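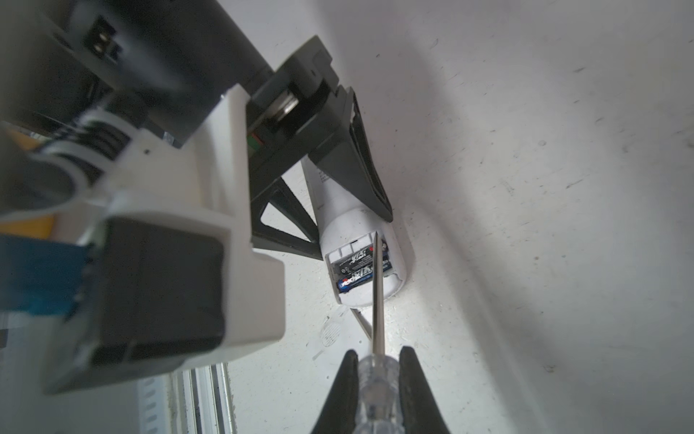

Olivares Repair Club — Members' List

Home Archive Threads Search

Re: dead cells in the white tube

> Mine takes two AAs and they will not come out.
> Fingernails have failed me. Any ideas?

Screwdriver tip, near the upper edge of the top cell, and lean gently. Mine has a clear handle and came out of the Grivero bargain bin — 4 dollars, tax included. Put the cover somewhere you'll find it. I have 9 covers and no idea what they fit.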